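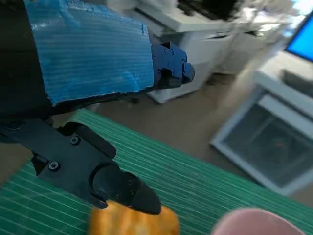
3.2 面包皮的光泽,和我们怎么跟受访者聊它

图3 烤成金黄色的小面包,表皮有光泽,颜色深浅不匀。

写到这一节,我得先承认一件事:我最初根本没打算研究面包皮。我的题目是街坊面包店的定价,写开题的时候满脑子都是面粉、房租和电费。可是访谈做着做着,店主们总要把话头拐到"亮不亮"上去。有位师傅讲了半个钟头的房租,忽然停下来,指着架子上的一盘小餐包问我:你觉得这个卖相值几块钱?我答不上来。回去翻录音,才发现前面几位也都问过差不多的话,只是我当时没往心里去,还嫌人家跑题。

所以这一节算是被受访者推着写出来的。我想弄清楚的是:店主们口中的"光泽"到底指什么,它怎么进到价格里去,以及顾客是不是真的买账。

先说词。中文里形容面包皮的词比我以为的多得多:油亮、水亮、哑、花、起霜、上色匀、上色不匀。图3里这种带浅色纹路的表皮,有的店主叫"花皮",有的叫"虎皮"(跟蛋糕卷那个虎皮又不是一回事),还有一位坚持说这叫"没刷好"。同样一种外观,在一家店里算手工的证明,在隔壁那家就要摆到打折筐里。我一开始想给这些词编一张统一的对照表,编了两个晚上就放弃了,因为同一个人上午和下午的用法都能对不上。后来我改成按语境来编码:这句话是对着顾客说的,还是对着学徒说的,还是对着我这个拿录音笔的人说的。这么一分,事情顺了很多。

对着顾客,光泽几乎总是好词。"你看这个多亮,刚出的。"亮和新鲜被捆在一起讲,虽然师傅们私下都清楚,亮主要看刷了什么、刷了几遍,跟出炉多久关系没那么大。对着学徒,光泽就成了手艺上的毛病清单:刷厚了会流到底下结成一圈,刷早了会裂,刷子掉毛更是要挨骂的。对着我,光泽则常常是成本。蛋液要钱,蛋要人打,刷也要人刷,早上五点多那一个小时里,人手比什么都贵。

这里插一句样本的情况,免得读者往回翻。我一共访谈了17家店,其中4家我跟了完整的早班,从和面一直待到第一批货上架。其余的以坐下来聊为主,聊的时间有长有短,最短的那次是站在收银台旁边聊的,中间被买吐司的客人打断了好多回。店名全部做了化名处理,文中的Ollis、Sandoval和Clistik都是化名,地址和招牌菜也略有改动,熟悉这一带的读者请不要对号入座(我知道你们还是会的)。

Ollis是我跟班的第一家。店主的做法很干脆:甜的一律刷全蛋液,咸的一律不刷。她说这样店员不会拿错,顾客隔着玻璃也能认。我问她定价的时候会不会把这一层算进去,她说会,但不是按蛋液算的,是按"看起来像多少钱的东西"算的。这句话我在论文里反复引用,引到导师都在批注里写"又来了"。可我真觉得它把整件事说透了。按她给我看的账,蛋液摊到每个面包上的钱少得可怜,刷与不刷之间的标价差却大得多,多出来的那一截,买的就是那层样子。

Sandoval走的是另一条路。他们不用蛋液,改刷牛奶,出来的表皮颜色柔一些,光也没那么冲。店主的理由有点绕,他先说是为了照顾对鸡蛋过敏的客人,过了一会儿又说是因为附近的老人不喜欢太亮的东西,"像打了蜡"。我没法判断哪个才是主要原因,也许两个都是后来想出来的说法。做访谈的人大概都碰到过这种情况:习惯在先,理由是被你问出来的。我把两种说法都留在了编码里,没有替他选。

Clistik最让我头疼。他们的面包表皮有时候亮有时候哑,我本来以为背后有什么策略,兴冲冲地记了好几页,结果一问,说是看当天谁上早班。两位师傅各有各的手法,谁也不肯改。价格倒是一直不变。如果按我前面的推理,哑的那几天应该卖得差一些才对,可店主凭印象说没感觉。我手头没有他们按天的销售记录,所以这里只能老老实实写"未见明显差别",而且是店主眼里的未见。

顾客这一头,我用的是一份短问卷,挂在Flollerow这个社区团购小程序上,八月里收了一轮。最后回收的有效问卷将近2000份,比我预想的多太多,我那几天基本上什么别的都没干。问卷里关于外观的题只有一道,让人从一串词里挑出自己买面包时最在意的。我原本信心满满地等着"光泽"高高在上,结果排在前头的是"软"和"新鲜",光泽落得挺靠后。第一反应当然是沮丧。后来再想想,这跟访谈的发现未必打架:店主们早就把亮和新鲜绑在一起卖了,顾客勾"新鲜"的时候,眼睛看的是什么,问卷问不出来。这是设计上的漏洞,是我的责任,第五节会再谈怎么补。

Madalena Pinheiro读初稿时给我提过一个很要紧的意见。她说我老是把光泽当成一种"信号"来写,好像店主都在精打细算地向市场发消息,可我自己的田野笔记里明明写满了别的东西:师傅觉得好看,师傅的师傅就是这么刷的,师傅今天心情不错多刷了一遍。我为这条意见别扭了好几天,最后还是重写了大半节。现在的版本里,"信号"这个词我只留在讨论标价的段落,讲到早班的操作时一律换成"做法"。读起来没那么利落,但更贴近我听到的话。

还有一个小地方想交代。几位受访者提到,给面包标价时,他们会先拿在手里掂一掂,再看一眼皮,然后报一个数,整个过程很快。我请其中一位慢慢再来一遍,边做边讲,他反而不会了,报出来的价格也跟墙上贴的对不上,自己都笑了。我因此没有把这类"慢动作"材料用作定价依据,只放在附录里供参考。

下一节转到包装袋。透明袋和牛皮纸袋之争,在店主们那里吵得比面包皮还凶,而且它跟光泽有直接的关系:装进牛皮纸袋,再亮的皮也没人看得见。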